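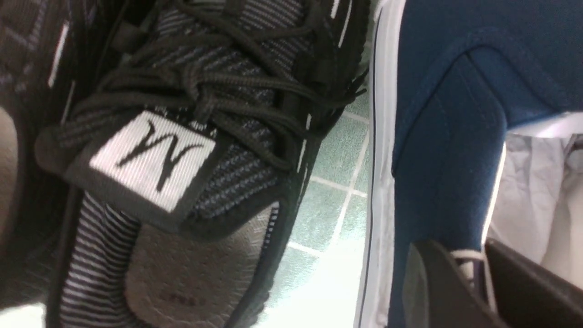

**What should I budget for first when I'm setting up a small robot picking cell?**

Spare fingertips and a wrist camera you can replace in a day. Price those two before you even look at arms, then work outward from there. It feels backward, but it has saved me money on every cell I've planned!

## Step 1: Write down what you'll pick up

Go grab the real items and put them on a bench. Soft goods like knit shoes, laces and crumpled cloth need a different grip from boxes, and that decides your gripper, which decides the payload you need from the arm. I do this on paper with a ruler and a kitchen scale.

## Step 2: Price the small stuff

My list for the Wendale cell, in dollars:

| Item | Cost |
|---|---|
| Two-finger gripper (Ferri) | 1,570 |
| Wrist camera, mount and one spare | 743 |
| Cables, clamps, tool plate | 500 |
| Fingertip pads, per set | 40 |

Buy more pads than you think you need. I started with three sets and was reordering before the month was out.

## Step 3: Now pick the arm

Add up the weight of the gripper, camera, bracket and your heaviest item, then leave yourself a good margin. Check the reach with the gripper attached (I forgot this once, and the bench had to move). Ask the seller whether the tool plate pattern matches your gripper. Trumirov sent me a drawing the same afternoon, so it's a fair thing to ask for!

## Step 4: Plan the spending in two rounds

Round one is everything you need to pick up one item, over and over. Round two is lights, guarding upgrades and the second camera. The safety review and any guarding it calls for go in round one. We left round two until December, and by then half my wish list had changed.

Updated 2nd July with the new pad price. Parisa Shahbazi, Trulevcombe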